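Home | Recipes | Kitchen checks | Forum

Fridge and food prep check, with comments - Tarby healthy eating group

Start at the sink. Hands washed, boards scrubbed, raw meat kept well away from salad. OK on all three!
Fridge reading at 7 am: 3 degrees. Lovely.
Greens rinsed before blending: yes, spinach included.
Tubs and lids: wash both sides and dry fully before stacking. 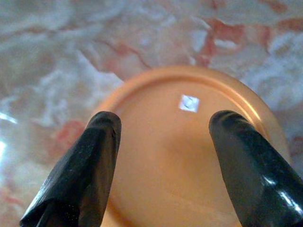 One reply from Vunstead asked whether cooked lentils really need to be cold before the cover goes on. Let the steam out first, then cover and chill within the hour.

Leftovers: eat within two days or freeze. I'm so pleased with how this one has improved since October - far less waste.

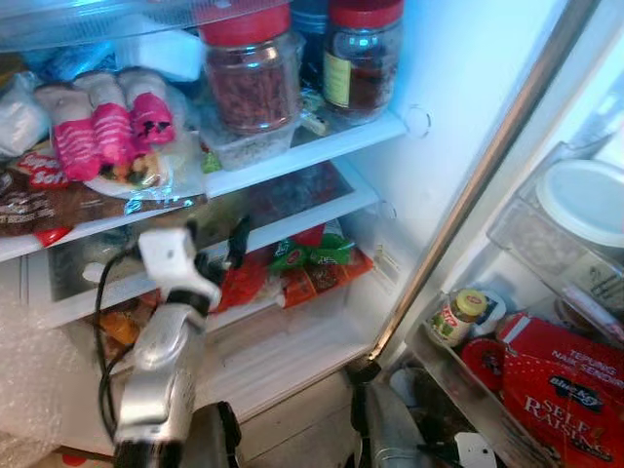
Dating food is the habit I'd love everyone to pick up. Write the day you opened it, on tape, and put the oldest at the front. It matters just as much for things in jars, like the two with red lids on the upper shelf, as it does for soup or hummus. Comment: tape and pen to live by the fridge door.

Next check: Rutherford kitchen.

Contact us | © Tarby Kitchen Checks | Back to top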